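Kitchen and house tips for the rough weeks
(pregnancy sickness, mainly)

Typing this while the little one naps so forgive the spelling. Wrote most of it on the back of an envelope when I was 9 weeks gone and living on toast. Take what's useful, skip the rest.

Smells first. They were the worst of it for me.

Bin out every night, full or not. Rinse the caddy, sheet of newspaper in the bottom. Fridge: bowl of bicarb on the middle shelf, change it when you remember. Leftovers in jars with proper lids, cling film lets everything through. Onions live in the shed now.

Cook cold if you can. Couscous, tinned fish if you can face it, boiled eggs done in a batch (hard, and check your midwife's list for anything you're not sure of). Cold potatoes smell of nothing. If someone else is frying, shut the door and open the back window before the pan goes on, not after.

Crackers by the bed. In a tin, not the packet, or you'll be lying on crumbs all week. Eat 2 before you sit up. Sounds daft. My sister-in-law Orvokki Ikonen swore by it through all three of hers and I didn't beleive her till I tried.

Drinks. Plain water made me heave, so ice cubes with a bit of lemon in, sucked slowly. Make 2 trays at a time. Small cup, keep topping it up, a pint glass just stares at you. If you can't keep any fluid down ring the midwife or your GP, same day, don't sit there being brave about it.

Washing. Switch to unscented for the lot, towels too. Run the machine empty on hot once with a cup of soda crystals to shift the old perfume out of the drawer. Dry outside whenever it isn't raining.

Toothpaste: if mint sets you off, childrens strawberry one. Rinse with water after being sick and leave brushing for half an hour, the acid softens your enamel.

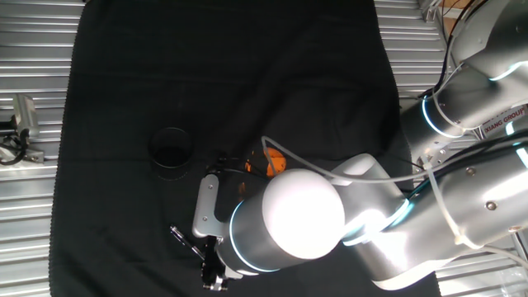 Sick bowl. Have one upstairs and one down, with a lid. Old ice cream tubs are ideal, line with a bag, tie, bin. Spare tub in the car plus wipes and a bottle of water.

Shopping, get it delivered. Same list every week, no thinking. I saved mine in September and never changed it.

Last one, ask for help with specific jobs. "Can you do the bin and the cat tray" works. "Can you help more" got me a very nice cup of tea I couldn't drink.

Nap's over, more on heartburn when I get a minute.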